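Skercombe Prep Table: data card and notes for the people who work with it

Last updated in March. Maintained by the kitchen side of the Braladmont project, with help from Juntunen on the software.

What this is

Skercombe is a set of recordings of people sorting and picking up fruit and vegetables with hand-held grippers. It was made to train the sorting arm that Braladmont is bringing into its produce prep kitchens, and this card goes along with the files so that anyone who opens them knows what they're getting. We've also tried to write it for the prep staff themselves, because they asked what the recordings were for and what would happen to their jobs, and those are fair questions that deserve a longer reply than a notice on the break room wall.

What's inside

There are 179 recordings in this release, made by 16 people who normally do prep work for a living. Each one is a short stretch of handling: pick up a piece, move it, set it down, go on to the next. The folders are:

sessions/ the recordings themselves, one folder per session
notes/ plain text notes typed up after each session, spelling left as it was
splits/ lists for training, checking and final testing (3 lists, please don't mix them)
tools/ the Clorka reader, which opens a session and plays it back

To get going, unpack everything into one folder, run the Clorka reader from tools, and point it at any session. If it complains about a missing index, run it once with the rebuild option and go get a coffee. It's slow the first time and fine after that.

How the recordings were made

Everyone who took part was paid their usual hourly rate, during their usual hours, and could stop whenever they liked. We had planned to have engineers do the handling and only bring the kitchen staff in to check it over. That plan lasted one morning. The engineers squeezed tomatoes far too hard, and they had no feel for how a peeled root sits in the grip when one side has been cut flat. People who have done prep for years know these things without having to think, and it shows in how they approach a piece and where they take hold of it.

We do want to be plain about what that means. The skill in these files belongs to the people who lent it, and the arm will be better at its work because of them. Braladmont agreed in writing that everyone who recorded would be offered the new line operator training before any outside hiring was done, and the notes folder has a copy of that agreement.

What changes at work

Three sites are getting the arm first. At each of them it takes over the repeated sorting of whole and peeled produce into trays, and that's the part of the shift most people told us they'd be glad to see go. It's hard on the wrists and it's dull by ten in the morning. Peeling, trimming and anything involving a judgment about quality stay with the staff. So does deciding when the arm should be switched off for the day, and we've asked the sites to leave that decision on the floor and out of the office.

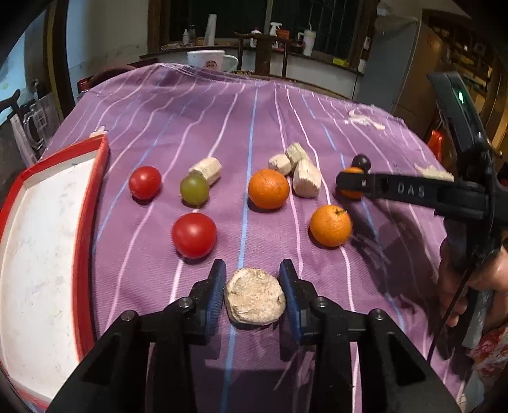 Some worries haven't gone away, and we don't want to paper over them here. A few people said the sorting hour was when they got to stand together and talk, and a machine doing it means they'll be more spread out along the line. Others wondered whether a faster sorting step would just push the pace up for everyone after it. We've passed both points to the sites and will add their replies to the notes folder as they come in.

Known gaps

Leafy greens are hardly covered at all. Very small fruit tends to get hidden behind bigger pieces, so please check those cases by eye before trusting a result. The lighting changes a good deal between sessions and we've left it as it was, shadows included.

Using it

You're welcome to use the recordings for training and teaching. Please don't use them to measure or rank the people who made them, by speed or in any other way. If you find a broken session, send us its folder name and a line on what went wrong, and we'll fix it in the next release.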